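Sorting cans and cups before you store them

When I moved my shelves in February, I found many cans and plastic cups mixed together in one box. It is a small job to put them in order, and you need only a soft floor and a damp cloth.

Step 1. Clear a place on the floor. A foam puzzle mat is good, as a can makes less noise on it and the rim does not get a dent.

Step 2. Take the cans one by one and look at both the side and the lid. Old tape can stay on the side for years, so rub it with a little cooking oil and wait 2 minutes.
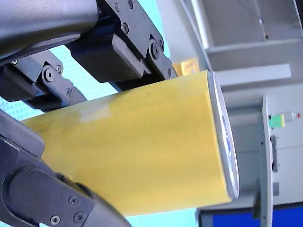 Yellow can with a silver lid and blue print on it.

Step 3. Stand each can upright, with the lid on top. If it rocks, the bottom is bent — keep this one apart and use it first.

Step 4. Put the cups next to the cans, with the open side up, and wipe the inside.

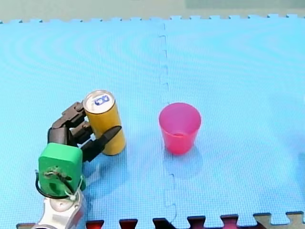 Leave them so until they are fully dry. Then stack the cups by size, but not too tight, or they will stick together. I keep the cans on the low shelf and the cups above — a full can is heavy if it falls.

Last changed: April 2018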